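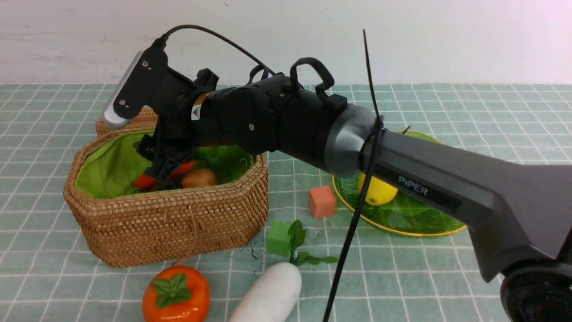

Fingers down in the basket, lemon on the plate. My kind of evening.

Pretend groceries, part two

12/31/24

So I spent the last day of the year putting fake vegetables in a basket with a robot arm, and I had a great time, thank you for asking.

If you missed the first post, the short version is that I'm teaching an arm to sort toy produce. Fruit goes on the green plate, vegetables go in the basket, and the foam cubes stay where they are, no matter how tempting they look. I do the job over and over by remote control while everything gets recorded, and later the recordings go into training. My demos get saved in a little program I wrote called Cirko (it's ugly, it has a start button, a stop button and a "throw that one away" button, and the third one gets the most use). The whole project is called Jikis, which is a name I picked at one in the morning and am now stuck with because it's in all the folder names.

As of tonight I have 201 good takes! When I wrote the last post I was still arguing with the cables, so this feels huge. My goal is 2,000, which I wrote on a sticky note back when I thought a take would go quicker than it does. The note is still up. I'm not taking it down.

How the driving works: I have a small control arm on a shelf next to my chair, and whatever I do with it, the big arm copies. There's a trigger under my finger for opening and closing the gripper. You'd think it would feel like moving your own hand, and for the big sweeping moves it sort of does. Then you get down to the last inch before the thing you want to pick up and suddenly you're wearing oven mitts. There's no feeling in it. I can't tell by touch if I've got hold of a lemon or if I'm just leaning on it, so I do everything by eye, and I've found out that my eyes are a lot worse at depth than I believed.

My big fix this month was to stop looking at the table. I know how that sounds! But my chair is off to one side, and from there I kept setting the fingers down short, again and again, and then doing a sad little shuffle forward to get to the object. All those shuffles were ending up in the recordings. The robot doesn't get to sit in my chair. It only gets the camera pictures, so if I'm making choices from something I can see and it can't, I'm teaching it to guess. Now I've got the monitor right in front of me with the camera views up, and I drive from those.

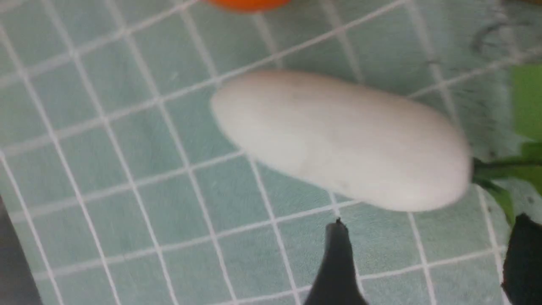

It took me a whole evening to get used to it. When you're working from the wrist view, the world slides around under you every time you turn the joint, and my first few tries made me a bit seasick. I kept turning the wrong way. But once it clicked, my approaches got so much straighter, and now I go back and watch the early takes with my hands over my face.

The long white vegetable is the one I find hardest, by the way. The round fruits are forgiving, since you can come at them from pretty much any side. With anything long you have to line the fingers up across it, and if you're crooked it swings when you lift, and then you have to get it over the rim of the basket while it's pointing somewhere silly. I've got a rule for myself now: rotate first, then go down. For ages I was doing both at the same time because it looked smoother. It does look smoother. It also fails more.

A few other rules I've settled on, in no special order.

One piece per take. I started out doing the entire table in one go, which felt very efficient until I'd fumble the last item and have to throw away four minutes of decent driving. Short takes are way kinder to my mood.

No rescuing. If I drop something, I'm allowed to pick it up again from wherever it landed, and I keep the take, but I can't reach in with my actual hand and nudge it. I broke this rule so many times the first week.

Pause before letting go. I hold still over the target for a beat, then open, then hold still for another beat before I pull away. Without the pause, my release and my retreat got all mushed together, and things would get flicked. Nobody wants a flicked chili pepper.

And reset properly. This is the boring part of the job and also, I think, the part that matters most. After every take I put things back, but I shift them around some so the arm doesn't just memorize one spot. The grid on the tablecloth is wonderful for this. I bought it at a kitchen store in Misdale purely for looks and it's become the most useful thing in the setup, because I can say to myself "okay, the plate moves one square over" and know that it really has moved.

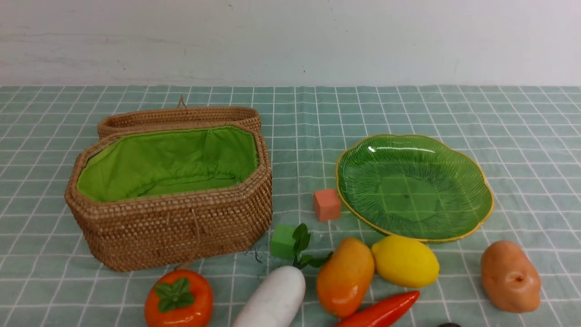 Basket open, plate empty, cubes out, everything else waiting along the front.

I also go back and forth on how messy to make it. Part of me wants everything spread out with lots of space, since the pickups come out so clean that way. But a real kitchen counter isn't like that, and I've been putting things closer together lately. The mango and the lemon right up against each other are a real pain! You have to sneak one finger in between, and there isn't much "between." I've started making those takes on purpose, a batch of them at the start of each session while I'm fresh. If I leave them till the end I get sloppy and start shoving.

Let me tell you about Pap, because a couple of you asked. Pap is my name for the first trained version, the one I made from my very earliest takes. (I name them all. I'm not sorry.) Pap was not good. Pap would go over to the fruit with real confidence, stop above it, open the fingers, close the fingers on nothing, and carry the nothing over to the plate and set it down very gently. With the little pause and everything! I laughed so hard I had to sit down. It had picked up my manners perfectly and missed the entire point.

When I looked through the recordings I could see where it came from, too. I'd been closing the gripper early, on the way down, in a whole bunch of takes. With the control arm I'd get away with it because the fingers would catch the fruit as they came together. Pap learned "close around here somewhere" and had none of my luck. So I threw out the worst of those, got strict with myself about coming to a full stop before squeezing, and that's where most of my December went.

I also slowed down in general. I used to race a bit, partly out of boredom and partly because I wanted the number on the counter to go up. Jerky driving makes for blurry pictures and a jumpy arm, and then you're training on that. Now I put on a long album, something without words, and I drive like I'm carrying soup.
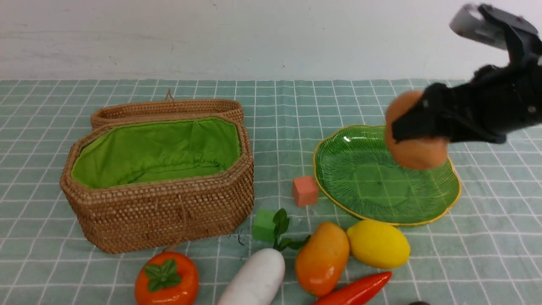 The fruit side of the job is going much better than the vegetable side, I have to say. The plate is wide and low and you can come in over it from all sorts of angles. The basket has walls, and it has that lime-green lining, which I love to look at and which I've managed to grab with the fingertips more times than I'd like to admit. What helps is staying higher than I think I need to while I'm crossing the rim, and then going straight down in the middle. The lid leans up behind the basket the whole time, so I try to leave myself room there as well.

Somebody asked in the comments why I don't have it sort the cubes too. I might, later on! Right now they're there to be ignored. I want takes where there's something small and bright and easy to grab sitting right next to the thing I'm after, and I go past it. I don't know yet if that'll do what I hope. Pap never touched a cube, but Pap never touched anything, so I'm not counting it as a win.

Plans for next time: I've got 2 things I want to try. The first is changing the lighting between sessions, since so far it's all been under the same lamp and I have a bad feeling about what happens the first time the sun comes in. The second is trying the next training run with only the takes from after I fixed my squeezing habit, and comparing it with a run on everything. It'll be a smaller pile but a cleaner one. My bet is on the cleaner pile. If you've tried this yourself, please tell me how it went, especially if it went badly.

If I keep up my current pace I should have enough for a proper test in March. I haven't picked a name for the new one yet - suggestions are open, and I'll take silly ones.

Okay, I'm off to find something to eat that isn't made of plastic. Happy New Year, everybody!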